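Minutes of the Residents' Meeting, Cele House, June

Present: Olga Fonseca (chair), Armindo Quintela, Raymonde Kowalchuk, Ciarán Costello (minutes). Apologies were received from Salvador Carvalho.

The meeting opened at 7.15 pm. The minutes of the previous meeting were agreed with one correction: the bicycle store key deposit is £25.

**1. Storage and clearing out**

Mr Quintela reported that the basement store must be emptied before the new electrical panel is fitted by Tunov. Of the 97 flats, four have not replied to the letter. It was agreed that a second letter be sent, giving residents until the end of the month. Items should be boxed and marked with the flat number. Unmarked goods will be held in the porter's room and then disposed of.

**2. Small electrical items**

Mrs Kowalchuk proposed a collection point in the front hall for unwanted chargers, adapters and cables. Doltell has offered to take these away without charge. Batteries and paint will not be accepted. Agreed.

**3. Hall lighting**

A quotation of £210 from Nundeo for replacing the second-floor fittings was accepted. Ms Fonseca will sign the order.

**4. Any other business**

The side gate continues to be left open after dark. A notice will be put up.

The meeting closed at 8.40 pm.

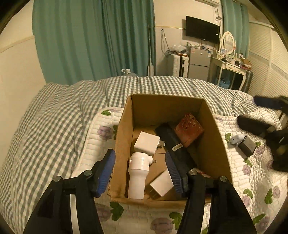 Salvador Carvalho wrote after the minutes were sent out that he agreed with item 2 but wished the collection point to be kept clear of the fire door, and asked for this to be taken up at the next meeting.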